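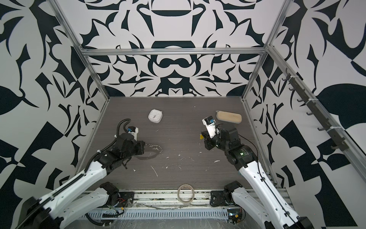 ## Trallcombe Water Users – Operations Meeting, Dec 17, 2024

**Present:** Darlene Gosselin (chair), Carter Grewal (minutes), delegates for the Rerkton and Mosquera laterals
**Apologies:** Trilis lateral

### 1. Previous minutes

Accepted with one correction. Item 4 should read "headgate" and not "tailgate."

### 2. Lateral losses

C. Grewal presented the seepage results for the Rerkton lateral. The ponding test ran for 60 hours. Losses were highest between the road culvert and the second drop structure, where the clay lining is thinnest. The Mosquera lateral was not tested; the check boards could not be sealed.

Agreed to reline the culvert reach before the spring fill. Compacted clay preferred over membrane – the membrane quote did not include anchoring.

**Action:** CG to get a revised clay quote.
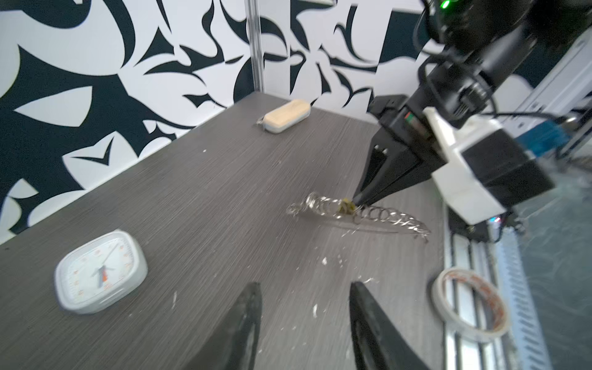

*Small item with rounded ends, near the corner post.*

### 3. Rotation schedule

Present rotation is 5 days per lateral. Mosquera asked for a longer turn in dry months. D. Gosselin noted that any change moves the Trilis turn and should not be decided without their delegate. Deferred to February.

### 4. Headgate maintenance

Gate stem on the main headgate binds at 55 percent open. Thread to be cleaned and regreased with the canal down. If binding continues, replace the stem nut.

**Action:** DG to confirm the drawdown dates.
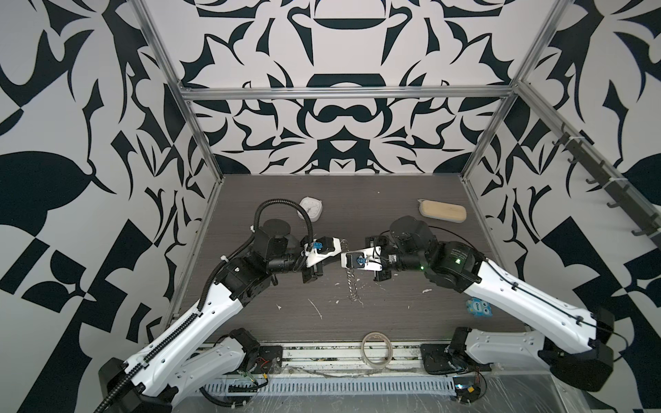

The trash rack also needs work. Two bars are bent and the spacing is now uneven, so weed passes through to the meter flume. Straightening in place was preferred to removal.

### 5. Assessments

Late charge to stay at 25 dollars per account. No objections. Rerkton asked that notices go out by mail as well as email – agreed.

### 6. Next meeting

February, same room. Trilis rotation to be the first item.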